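Filling weight, loft and wash loss in bedding textiles
Speaker notes, Skarkgate textile care meeting, September session
Ermira Radonjić
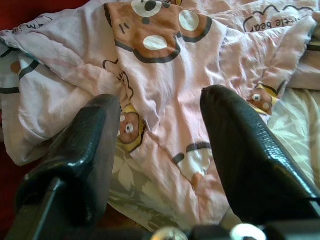

Slide 2: What the talk covers
Polyester-filled comforters for domestic use. Down and wool are left out. If asked, refer people to the Hodžić paper in the handout.
Say early that "loft" means height under a fixed light load. Shops use the word for anything that feels thick.
Printed covers behave the same as plain ones in this work. The print does not change the filling.

Slide 3: Samples
143 comforters in total, all single size. Two makers, Potano and Melline.
Potano: box-stitched, hollow fibre, cotton cover.
Melline: channel-stitched, solid fibre, mixed cotton and polyester cover.
Each item was weighed as received, then left in the conditioning room overnight before the first loft reading.
Pause for questions on sampling. There were several last year and they came too late in the talk.

Slide 4: Loft measurement
Flat plate, 500 mm square. Lower it slowly, wait one minute, read at all four corners and take the mean.
Shake the item twice by the short edge before laying it down. Smooth the cover outwards by hand. Do not press.
A crease under the plate gives a false high reading at one corner. If one corner differs from the others by more than 5 mm, lift, smooth and repeat.
Show the spreadsheet extract. Column F is the corrected mean. Column E should have been hidden.

Slide 5: Washing
40 degrees, standard detergent, no softener. One item per load.
Tumble dry on low until the weight is within one per cent of the starting weight.
Line-dried items form a separate group and are not plotted.
441 wash cycles were logged. Cycles stopped by a machine fault are excluded from that figure.

Slide 6: Results
Most of the loft loss happens in the first three washes. The curve is nearly flat after the sixth.
Channel-stitched items lose more, and lose it unevenly. Fibre moves along the channel towards the lower end.
Box stitching limits the movement but leaves thin corners in each box.
Weight loss is small in both groups and does not explain the loft figures.
Go slowly on the second graph. The vertical axis does not start at zero.

Slide 7: Drying time
Under-dried filling clumps. Breaking the clumps by hand recovers part of the loft, and a second low-heat cycle recovers a little more.
The care labels on both ranges give a temperature but no drying end point. Suggest wording: "dry until the centre of the filling is dry".

Slide 8: Limits
Single size only. One machine model. No body load between washes, so real use will be harsher.
Next round adds a compression step. Plate drawings are available on request after the session.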